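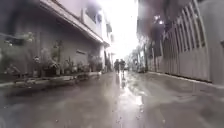 Dredasbridge Walking Robots Club – Rivano kit questions

What is the Rivano?
A small delivery rover you build yourself, and we love it! Shinji Wada runs our build nights and has put 185 km on his.

Can it handle wet concrete?
Yes, with the soft tires fitted. Glare off a wet lane can fool the stock sensor, so turn on Rain mode before you set out.

How long does the battery last?
Four hours on the flat – less with a full load.
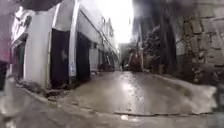 Wet lane, stone wall on the right.

Does it need a clear edge to follow?
A curb or wall on one side helps a lot. The Woden add-on does without, but it's fiddly to set up.

Can I borrow one?
Members can, for up to 18 days. Ask Shinji after 7 pm on build nights.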